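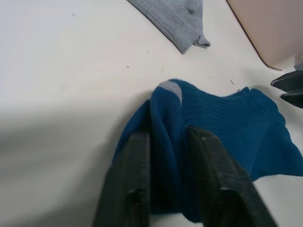

Brovwood Robotics Club, Manipulation Group

Wide fingers, narrow fingers and a pile of socks

Posted Thursday, August 29, 2024 by Ankit Agarwal

I spent most of this week on finger shapes for the two-arm setup. We had been using the narrow set that Orestis Antoniadis printed in March, and they were fine on blocks and cups. On socks they kept poking into the knit and coming up with a single loop of yarn. The broad, flat ones get more of the fabric between them. With the blue sock bunched up in a heap, they close on a thick fold.

I ran 166 picks in total, split between the two sets, always on a white table with a blue ribbed sock and a gray one. The broad fingers held on in 103 of them over both days, counting only lifts where the sock stayed up long enough for the second arm to take hold. The narrow ones made up very few of those.

A few notes for whoever picks this up next:

The squared tips need to press down into the sock before closing. If the arm stops high, they slide over the top. I lowered the approach height by 3 mm and left it there.

The wrist camera loses sight of whatever is between the fingers. Ravindra Nigam wants to move it farther back on the mount. I would like to try a wider lens first, as moving the mount means doing the calibration again, and that took me almost 4 hours last time.

Handing over to the other arm is still the weak part. It comes in from the right and often gets only the end of the sock. Pankaj Saxena has a change to the controller that slows the last bit of the approach. I haven't tested it yet.

Next up are the softer pads from Halleck, if they arrive. I also need to wipe the table down more often.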